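How people show a robot what to do

A robot arm has motors, joints and a gripper. A gripper is the part that holds things, and on many robots it has two fingers. None of these parts knows what a dish is. Before a robot can clear a kitchen counter, it needs examples of counters being cleared, and the examples come from people.

Giving a robot an example is called a demonstration. There are two main ways to do it.

Showing by hand

In the first way, a person holds the robot arm and moves it. The motors are set so that they hold up the weight of the arm but do not push back. The person bends the elbow, turns the wrist and closes the gripper. While this happens, sensors inside each joint measure its angle many times a second. A computer saves the angles in a list. Later the motors can follow the list and make the same movement.

Showing by hand works well for one arm and a simple path. It is harder with two arms, because a person needs both hands for each one. The person's body can also block the robot's cameras.

Showing by remote control

In the second way, the person does not touch the robot. They hold a set of controls, and the robot copies what the controls do. This is called teleoperation. "Tele" comes from a Greek word meaning "far", although the person may be in the same room.

Some controls look like small copies of the robot's own arms. The person is the leader and the robot is the follower. If the leader's wrist turns 18 degrees to the left, the follower's wrist turns 18 degrees to the left as well. A trigger or a pair of finger loops opens and closes the gripper.

The Gotitari project uses remote control to teach kitchen jobs with two arms. One job is sorting out the dishes beside a double sink. 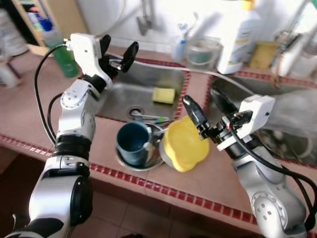
Two robot arms over a kitchen sink. The mug, the spoon and the yellow lid are on the counter between them.

A job like this is made of smaller steps. The robot must move a gripper to an object, line up the fingers, close them, lift, carry, lower and let go. A person does all of this without thinking about it. The robot needs every step in the recording, including the slow parts.

What gets recorded

Three kinds of information are saved during a demonstration:

The angle of every joint in both arms.
How far open each gripper is.
The pictures from the cameras.

All three are stamped with the time. The computer can then match each picture to the position of the arms at that moment. If the clocks do not agree, the robot could learn to close its fingers too early or too late.

Where the cameras go

One camera is usually placed high up, where a head would be. It sees both arms and most of the work area. It cannot always see the fingertips, because an arm or an object can get in the way.

For that reason, more cameras are fixed near the grippers. A wrist camera travels with the arm, so the gripper's own fingers stay in its view and the rest of the kitchen seems to move past them. It gives a close look at the space between the fingers, and it can also catch what the other arm is doing.
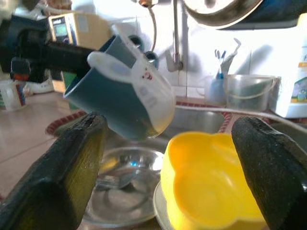

When two arms share a small space, the person at the controls has to plan for both. Each arm needs room to move its elbow as well as its gripper. A common method is to keep one arm still while the other one works, then swap. With practice, a person can move both together.

Why one example is not enough

If a robot has only one demonstration, it may manage the job only when everything is in the same place. Move the mug by the width of a finger and the gripper could close on air.

In January, the Gotitari team recorded 200 demonstrations of one dish job. The objects were moved before each one. The longest recording lasted 55 seconds. A computer program then looked for patterns that linked the pictures to the movements. This part is called training.

Mistakes can be useful too. If a spoon slips and the person picks it up again, the recording shows the robot how to recover. Recordings that stop halfway are marked, so that the program does not treat them as finished jobs.

Words to know

Demonstration: an example of a task, given by a person.
Follower: the robot that copies the controls.
Gripper: the part of a robot arm that holds objects.
Joint: a place where the arm bends or turns.
Teleoperation: controlling a machine without touching it.
Training: using many recordings to work out how a task is done.

Last updated Jun 1, 2024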